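## What to do with a brochure you can't quite bin

16/01/2020
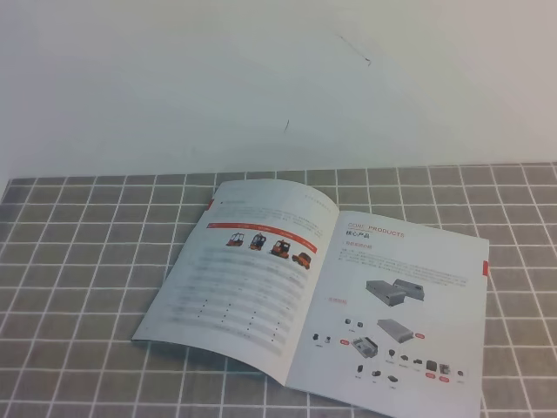
*Open at "Core Products", on the grey checked tablecloth.*

I promised in the last newsletter that I'd get through the paper drawer before the end of the month, and I have very nearly done it. If you've never had a paper drawer, I envy you. Ours is the deep one under the window at Fusdale and it takes everything: takeaway menus, bus timetables, instructions for a kettle we gave away two kettles ago, and brochures. So many brochures! I tipped the whole lot out on the table and it weighed more than the drawer.

The one in the picture had me stuck for the best part of an afternoon. It's a trade brochure, part English and part Chinese, and I can't read a word of the Chinese (核心产品 sits right under the English heading, so I'm guessing it says the same thing). There's a row of four little orange and dark machines under a red banner, the first of them very much like a forklift, and then a great big pale table of tiny type. I have no use for a forklift. I live up two flights of stairs. But I do love a well laid out page, and I kept picking it up and putting it back on the wrong pile.

Aldana Jara came round while I was dithering and was no help at all, as she wanted to keep everything too. She used to do the filing at Zaugg - 3,000 catalogues on open shelves, she reckons, all in supplier order - and she gave me a proper telling off for stacking mine flat. Stand them up, she said, spines towards you, and write the name on a strip of card if the spine is too thin to print on. So I've done that, and I have to admit I can find things now.

My rules for the rest of the drawer, for those of you who asked:

- Menus: keep the newest from each place and recycle the others.
- Timetables: check the date on the front. Mine were all out of date bar one, which was for a route I've never taken.
- Instructions: only if we still own the thing. I tape the receipt inside the back cover.
- Brochures: keep if I'd look at it again for the pictures, the type or the colours. Otherwise out it goes.

That last one is a bit generous, I know. I started with nearly 80 brochures and I've kept rather more than I meant to. The Grutell paint ones stayed because the colour names cheer me up (I'm a sucker for a good beige). The Donmont garden furniture ones went, apart from a single page with a bench on it that I've pinned up by the back door as a hint to the rest of the household.

A small tip while I'm here. If a brochure has been rolled or folded, the pages curl and it won't stand up nicely with its neighbours. I put mine under the big atlas overnight, closed, with a sheet of plain paper either side so the print doesn't rub. Don't be tempted to iron it! I tried that once with a theatre programme and it came up in little blisters, and the ironing board still has a faint line of somebody's biography on it.

And the orange machines? I've kept them. They've gone at the far end of the shelf behind the paint, and I may cut the red banner out for a card if I ever work out who would want one.

In February I'm doing the button tin, which Aldana has already offered to "supervise". If you have odd buttons you'd like to swap, bring them along in an envelope with your name on the front, and please, no more toggles - I have toggles coming out of my ears.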